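Prukemen notebook, January, started 8:40

Object kit again. Plates, balls, cubes. Want this settled before Otakar orders anything else.

Plates first. The two we keep mixing up are the light blue and the lavender-gray. In the cupboard they're obviously different. Carry them to the white top and the lavender goes nearly neutral, the blue one goes slate in the middle when the shade falls on it. Tried reading them off from the doorway and got it wrong once, so did Dario. Written LAV and BLU on the undersides in pencil. Pencil comes off in the sink, need something better. Paint pen? Ask Birthe, she had one for the drawer labels.

Plate diameter: don't trust the sheet. Whoever filled it in measured the flat part and not the rim. Redo all of them rim to rim. Sheet also still has the old green plate that got chipped in the fall, cross it out.

Balls. Tennis balls are fine, no complaint, they show up well on white and the seams give you something to look at when you want to know if it's turned. They do roll. The table is not level, the window end is low, had a folded card under one leg and somebody took it. Put back a proper shim (offcut of hardboard, leave it!!). Fuzz picks up everything. Went over two with tape, much better, then dropped one under the bench. Tape again.

Cubes. Orange foam, good color, corners starting to go soft on the older ones. Foam marks if you pinch it hard and the mark stays a while. Helum quote is for a bag of 400, which is silly, we'd have cubes till we retire. Bomel does 100 with the shipping not much less than the cubes. Will wait.

One thing to fix in the layout notes – a cube set down near the rim can hang over the edge and lean. Is that "on the plate" or not? We've been writing it both ways. My vote: if it touches the plate and would stay there, it's on, but mark it "over rim". Balls don't have this problem, they have the other problem.

Top wiped 9:15, damp cloth and then dry. The Brøndum spray leaves a shine so not using it. Matte is the whole point of that top, shadows come out soft and you can still tell where a thing is sitting.

Objects on the white top.
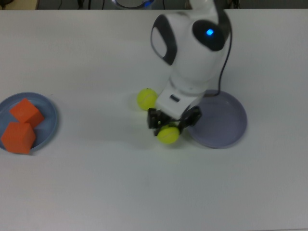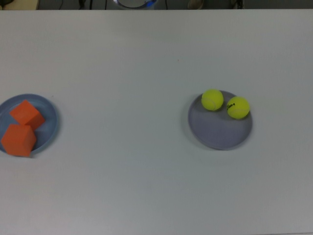
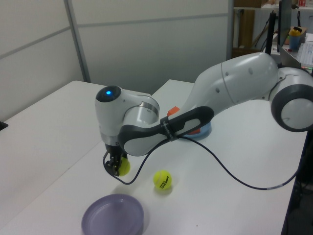

Nives doesn't agree about the rim. Her note in the margin: over the edge is over the edge, and if we let the leaning ones count then in a month no two people will be scoring teh same thing. She'd have three words, in, over, off, and no arguing. Also says the lavender plate should just be swapped for a color with a plain name, and she'll bring a red one from home.

OK. In / over / off it is. Will go back through the earlier pages and change "on" where I can tell which it was. Where I can't tell, leave it and put a question mark.

Red next to the orange cubes, not sure. Try it in afternoon light before saying yes.

Left to do
– rim to rim on every plate, new sheet
– paint pen from Birthe
– find ball under bench
– throw out the cubes with torn corners, Gunhild wants them for packing so box by the door
– card on table leg: DO NOT REMOVE SHIM

Stopped 11:50, sheet half done, plates are stacked on the left side of the shelf, measurd ones on top.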